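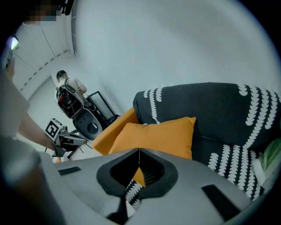
Wundano hand gripper kit, tips after 21 days of renting. Start with a soft job, cushions are good. Orange pillow propped on the dark patterned sofa, easy to tell apart, so practice on somthing like that. Wipe the jaws first.

Cables
Tape them down along the wall. Backpack straps snug, not tight. Stop every 40 minutes, wrists get sore. Keep the marker squares clean, dry cloth only, no spray.
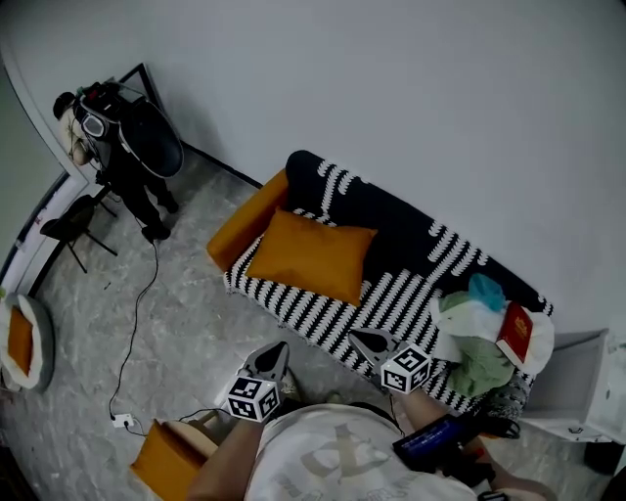
Worth renting?
For a tidying job, yes. Charger is slow, 47 minutes for a top up. Manual is to thin.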